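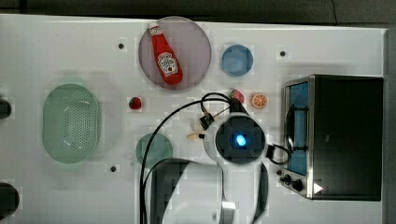
Play kitchens for children under six are sold by the piece count, and the piece count is the wrong number to buy on. A thirty-piece set is taken to be better than a twelve-piece set, and the carton says so in large type. What the child gets is a mass of small food and very little to put it in. The ratio that matters is food to vessels, and it should sit near one to one. On a white tabletop, a pink plate with a ketchup bottle lying across it, a blue dish with nothing in it, a green dish and a light-green colander are enough to hold a toy strawberry and an orange slice with plenty of room to spare. Most retail sets run the other way, with a single pan and a bag of vegetables.

I make this argument as someone who has sorted, washed and catalogued play food for a toy library, where the stock register stood at 1,551 pieces last November. Loan records show which tubs go out and which come back early. The tubs heavy on food come back early. The tubs heavy on dishes are renewed.

The reason is mechanical. A piece of play food supports one action, being handed over or pretended to be eaten, and the action is finished in seconds. A dish supports filling, emptying, stacking, carrying and serving, and each of those can be repeated with different contents. A colander adds shaking and rinsing, and in a water tray it adds draining. An empty dish is also a prompt. Children will put something into it without being asked, which cannot be said of a plastic radish.

Colour deserves more attention than it gets. Dishes in plain, distinct colours let a child set a place for each person and remember whose is whose. Translucent plastic has a further advantage, in that the contents can be seen from the side while the dish is being carried. Printed dishes with cartoon faces do neither job well. The print wears off within a season of ordinary washing and leaves a grey smear that no detergent will shift.

Laiba Arain, who ran the loan desk before me, held that scale was the main fault in commercial sets, and I have come around to her view in part. A strawberry half the width of the plate makes the plate useless as a plate. Where the food is small against the dish, two or three items can be grouped and a meal can be composed. Flalby gets this right in its basic tub. Druton does not, and its egg will not fit in its own frying pan.

The objection I hear most often comes from Cherry Mae Salazar, who teaches the four-year-olds and borrows from us each term. Her position is that variety of food drives vocabulary, and that a child with only fruit to hand will talk only about fruit. I accept the first half. Variety is useful, but it need not all be on the table together. Six items out at one time, changed each fortnight, will cover the same words over a term and leave the work surface clear enough to use.

There is also the matter of condiments. A sauce bottle is the one food item I would always include, and two is not too many. It is handled like a tool: picked up, tipped, squeezed, set down and passed. It goes with every other item in the tub. In our records the sauce bottles from the old Brasoveck sets are the pieces most often reported lost, and I read that as a measure of demand.

Buyers should therefore ignore the number on the carton and look at the contents list on the back. Count the plates, bowls, pots and strainers. If they come to less than a third of the total, put the money toward a smaller set and make up the difference from the picnic aisle, where plain plastic dishes cost less than play ones and survive the dishwasher better. Enriquez will sell its dishes separately on request, though the catalogue does not mention it. Ask for the medium bowls, as the small ones crack at the rim.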